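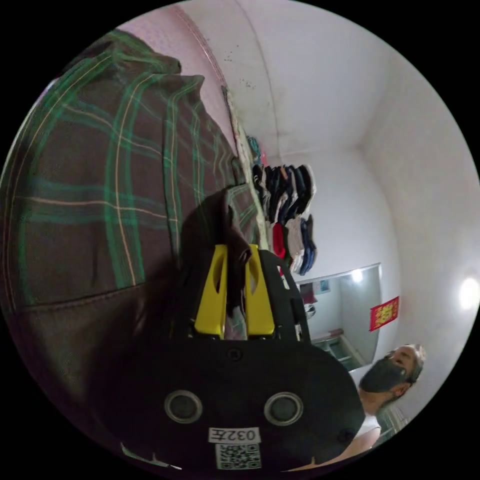

Brown plaid with green stripes and thin cream lines.

Workshop > Notebooks > Dye room > November

Green for darning, second try

Purpose is the same as in the last entry: a dull green wool yarn for visible darning on brown cloth, and enough of it that we do not have to dye again before spring. The first green was too fresh, like young peas. I want it more brown and more quiet.

Yarn: one skein of the Sirkumar two-ply, undyed, 100 g dry. I tied it loosely in four places with figure-eight ties. Last time I tied too tight and there were white marks under every tie, so please check this before the skein goes in any pot.

Scour: warm water and a little neutral soap. The water came out more yellow than I expected. I repeated the wash and then it was clear. I think Sirkumar leaves more oil in the two-ply than in the thick one.

Mordant: alum, 15 g, dissolved first in a cup of hot water and then added to the big steel pot. I brought it up slowly to a simmer and kept it there for one hour, then left the skein to cool in the pot overnight. I did not use cream of tartar. In my old notes I have it both ways and I can not see any difference in the samples.

Weld: the dried weld from Cumthorpe, same weight as the yarn. Chopped, soaked, simmered, strained through the old curtain. I kept the bath under simmer because with too much heat the yellow goes to mustard. For us a little mustard is not bad, but I wanted to change only one thing at a time. The yellow was strong and very even. 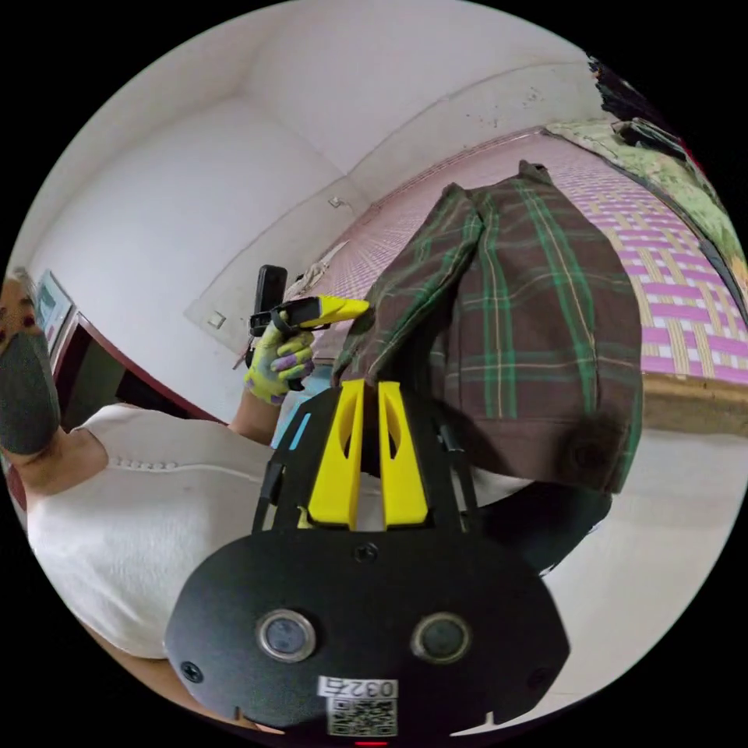 Notebook entry by Emiko Nishimura, dye room

Indigo over the weld: short dips, one minute each, and then air. After the first dip the yarn was a light leaf green. After the second it was close to what I wanted in depth, but still too clean. I stopped there. A third dip would make it blue-green and it is not possible to go back.

Iron: 2 g of ferrous sulfate in a fresh warm bath, not in the weld pot! (The weld pot is now marked with tape on the handle.) I put in half of the skein and looked every few minutes. After 20 minutes it was a moss color, a bit gray. I took it out and rinsed until the water was clear. The other half stays without iron for comparison.

Result on the drying rack: the iron half is the right one in daylight. Under the lamp at the mending table it looks nearly brown, and the stitches will be hard to see for the person who darns. Maybe this is a question of the lamp. Please look at it before four in the afternoon if you want to give an opinion.

Feel: the iron half is slightly more rough. I will rinse once more with a drop of vinegar less than Henare writes in his sheet - his amount is for a heavier yarn.

Water: all baths with the tap water here, which is hard. The rain water from Iltthorpe is still in the blue can and I keep it for the madder.

To do
- wind a small card from each half, label on the back
- hang one card in the south window, one in the drawer
- rub test on white cotton, dry and damp
- order alum, the jar is nearly finished
- ask if somebody has my long glass thermometer

2 comments | 15 shares
Last updated: November, 4:20 pm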